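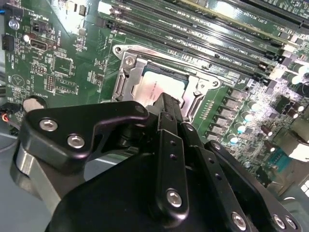 Alberg, Thursday, January 18, 2024

Open day at Dovia, the disassembly cell. Got there with the second group, so we missed the talk and went straight to the demo. Writing this up the same evening before I soften.

The claim, from the Prendine flyer they sent us in December: mixed desktop machines go in, processors and memory come out, no fixtures made for each model. That last part is the only reason I went. Our own bench at Ntuli gets a different chassis every other crate, and anything that needs a new fixture each time is no use to us.

What they had on the table was a single desktop, board still in its chassis, processor still in the socket, lever down. Memory slots empty. I asked when the memory had come out and who or what took it out. "Earlier" was the reply to the first half. No reply to the second.

Things I wanted to see, and didn't get a straight answer on:

The lever. It has to be pushed down and sideways before it will lift, and our new people get this wrong for a week. The gripper is a big lump of black plate next to that socket. I asked what force they limit it to on the way in and was told it was "tuned". Tuned to what?

Glare. The heat spreader throws the overhead light straight back at you, and on the wrist view it goes nearly white. They say the software copes. Fine, but then turn a lamp off and show me. I did ask. They didn't want to change anything with visitors in. 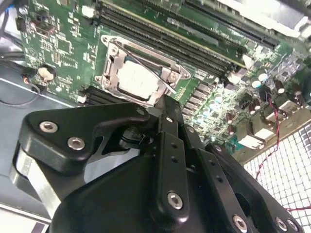

Loose wires are the other half of it. Every machine we open has a fan lead or a front panel lead lying across something, and half our time goes on moving them out of the way. The engineer said cables are "handled upstream", meaning a person does it. So count that person in the cost, please. The flyer doesn't.

Numbers, as given to us: 57 boards through the cell since they started logging, 11 of them stopped for a human. They put that on a slide as a good result. Maybe it is. I would want to know how many of the 57 were the same model, and that question went round the room and came back as "several types". A decent person at our bench does 20 in a morning and notices bent pins while doing it.
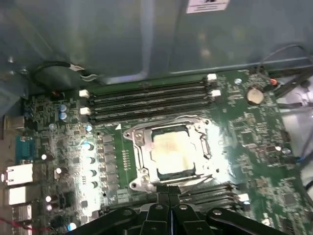
To be fair to them, the approach is careful. I had expected a lot of banging about, and the arm moves slowly and settles before it goes closer. The engineers were also more modest than the flyer, which helped. One admitted that socket pins are what worries them most. Same here – a bent pin and the board is scrap for resale.

They would like 700 units from us for a trial. I said no to that on the spot, and would say it again. My counter was one mixed crate, picked by us, nothing removed beforehand, and one of us standing there with a notebook. They are going to think about it.

To do:
Ask for the stop log, with the reason for each stop.
Find out who pays for damaged boards. Get it in writing.
Pick the crate. Include a couple of the ugly slim ones.
Send back the visitor badge, still in my coat pocket.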